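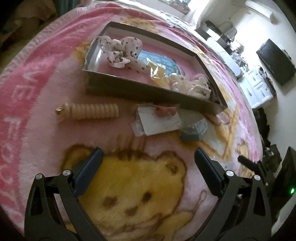 The great hair clip census

I own one head. I mention it because the evidence on the bed would suggest a family of nine, all of them getting ready for a wedding.

It started when Milagros asked to borrow a claw clip and I told her, with some confidence, that I had one somewhere. I did. I had it in the same sense that the sea has a particular fish. So I got all the hair things out, put them on the bear blanket and set to work with a box.

I am not a natural sorter. My method is to put like with like until I get bored, then put unlike with unlike and close the lid. The cream and pearly clips went at one end, because they look expensive when huddled together. The spotted white fabric thing went at the other, where it takes up the space of six clips and does the work of half a one. I have worn it once, to lunch in Isgate, and Brunello Bianchini asked if I had hurt my head.

Then there is the packaging. I keep packaging. Little clear packets, shiny wrappers, the card a thing was fastened to - all of it goes back in the drawer as if the shop might one day ring up and want it.
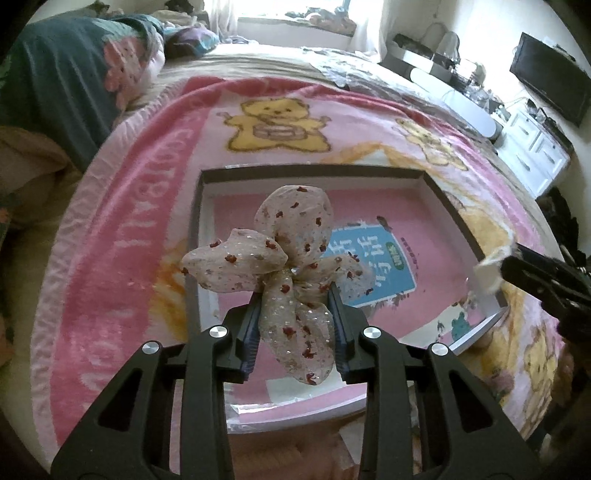 The mesh flower, on its way to the box with the pink card in it.

I do like the flower. It has glittery dots, and glitter is a commitment: I shall be finding it in the butter until June. It cost 12 in the Zasta closing-down sale, and I walked past it twice before giving in, so nobody can call it an impulse buy.

The bedding, I know. It was pushed to the far side of the bed so that I could tidy, and it is still there. The windowsill is next on the list and has been for some time.

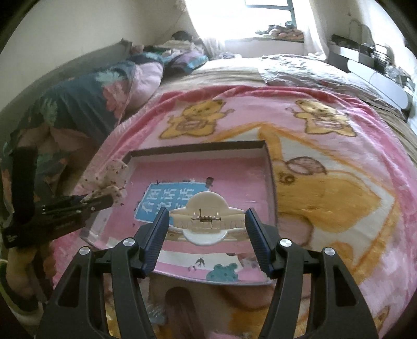 Page last changed: 2023-10-20

Milagros wanted a white claw clip, so here is a white claw clip. It has a wavy, cloudy sort of top edge and a proper little spring, and I would back it against most hair (not hers, which once defeated a bulldog clip from the office).

I am rather taken with the clear box too. You can see what is in it without opening it, and the pink card on the bottom has a swallow and a small blue bear, who can keep an eye on things. The yellow bears on the blanket have been keeping an eye on things for years and look what happened.

Still to find a home: the beige ribbed cylinder and one tortoiseshell slide I refuse to discuss. Milagros, your clip is ready. Please bring back the other one.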